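I caught Damian Krawczyk between two budget meetings, which he says is the only way anybody catches him. He plans equipment spending for Kozma, a small shop that packs and sorts personal items for online sellers, and he'd promised to tell me how he ended up putting robot arms on a bench.

"I started with a spreadsheet," he said, laughing. "Well, I started with a brochure. Then I had to make a spreadsheet so the brochure would stop talking to me!"

The brochure came from Fodus. The other quote in his folder was from Wastico, and it was cheaper on page one and a lot less cheap by page four (cables, mounts, spare fingers, you know how it goes). He told me he read both of them twice on the train.
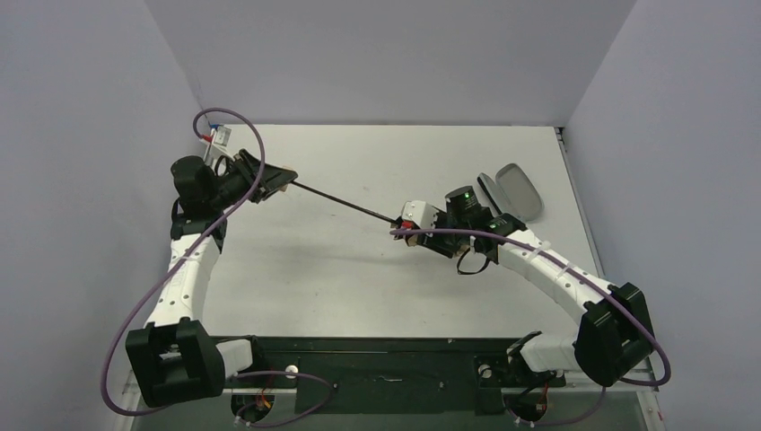
What got him in the end was the small stuff. "People ask me what an arm costs. Fine, I can tell them. Ask me what I spend on fingertips!" He keeps a line for parts that wear out, and he set it at $1,000 for the first stretch. It was gone by March. He's since moved money over from training, and he isn't thrilled about it, but the bench kept running and he'd do it again.

I wanted to know about the pair of arms, too. Couldn't he have bought one and seen how it went? He'd heard that one before. "My boss said the same thing. But long things need two hands, and I didn't want to pay for two installs." The installer, Vimlow, quoted 6 days for the second visit if he split the order, so he signed for both together and went to lunch.

We got to talking about shoes after that, and I have to say he lights up on this subject. Shoes bend, they tip over, they have soft bits and stiff bits, and he wants any seller to try one before he'll talk price. He has a test list of 27 items now and shoes are near the top.

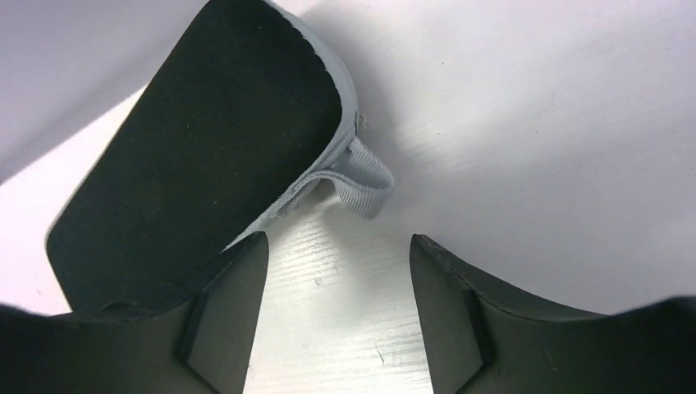
So how much should a first-time buyer hold back for extras?

Damian holds back 27 percent of the purchase price, and he keeps it out of the main quote so it can't get bargained away.

He has one more order to get approved, and the form for it runs to 53 lines. He offered to show me all of them. I said maybe after coffee.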